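Tips for working next to the arms (folding and sorting floor)
Dorkilby laundry, updated 2022-06-19

Quick list, typed up between loads, sorry for the mess. Add yours at the bottom.
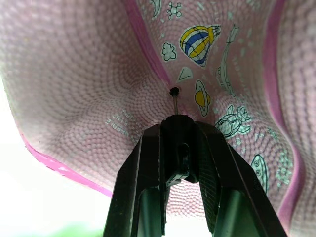

Knits first. They stretch, they sag, they bunch up on anything that pokes. Give the arm a knit with plenty of slack and it'll gather wherever it gets pushed. Woven sheets are way easier, start new people on those.

Check for pins before anything goes on the line. Collars, hems, inside pockets. Run a flat hand over the inside, slowly. Pins go in the lidded tin, not your apron.

Stuck fabric: pause button, wait for the amber light, THEN hands. Lift the cloth up and off, don't yank sideways. Knits ladder. Ask me how I know.

Prints and patches. Turn inside out if the lettering is raised. Less rubbing.

Lint. Wipe the fingers down every 30 minutes on fleece days, once a shift otherwise. Dry cloth only. No spray, it leaves a film and then everything slips.

Kids stuff goes in the shallow bin. Deep bin tangles the sleeves and you spend the next hour picking it apart.

What's different since March, for anyone coming back from leave:

Less lifting. The Vamia arms take the baskets off the belt so you don't bend as much. My back likes it. My feet don't, its more standing in one spot. Bring a mat, there's a few spare in the Cairns room.

More looking. You used to fold, now you mostly check folds. Eyes get tired by the end. Swap stations at the half, even if you're on a roll.

The count on the board (458 when I wrote this) is the LINE, not you. Don't race it. If a supervisor reads it like its your number, say so at the meeting.

Folding by hand is still a job. Delicates, fitted sheets, anything with beads. Keep in practise, pick a hand-fold hour when the sheet comes round.

Error 49 = cloth caught. Clear it, press reset once. Comes back a second time, call the Inenov line and leave it alone. Don't keep hitting reset, somebody did that and we lost the whole afternoon.

Rings and bracelets off, sleeves rolled. Hair up too.

Spare wipes are under the steam press, left side. Write it down if you take the last pack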